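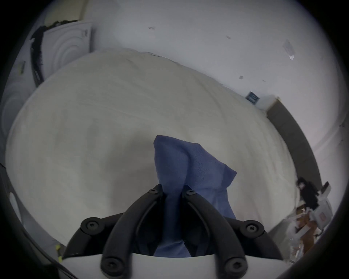 Friday, February 20, 2026

I've been putting off the linen cupboard since September and this week it finally beat me. I opened the door for one pillowcase and got half the shelf on my head. So everything came out, and I do mean everything (including a fitted sheet for a bed we sold when we left the old place in Lollau!).

My sorting spot is always the spare bed. I like a plain pale sheet underneath because you can see what colour things really are, and the faded ones can't hide from you. Blue is the worst for that. I'd have sworn all my blues matched until I got them out in daylight.

My rule for cloths is that anything too tired for the kitchen goes to the rag bag under the laundry trough, and anything with a hole goes straight in the bin. I kept nearly 201 bits and pieces in the end, if you count serviettes, and I did count the serviettes. Don't ask me why, the radio was boring.

Folding is where I slow right down. I used to do thirds, then I tried rolling for a while, and now I'm back to halves and halves again, which suits the Grenier baskets I picked up on sale. Two for tea towels, two for everything else. The labels are masking tape for now. I had grand plans for the nice tags from Nidham but they want more for postage than for the tags.

Still to do: the doona covers. They're in a heap on the hallway chair and I've been walking past them with my eyes shut. Maybe Sunday, if it's not too hot to iron.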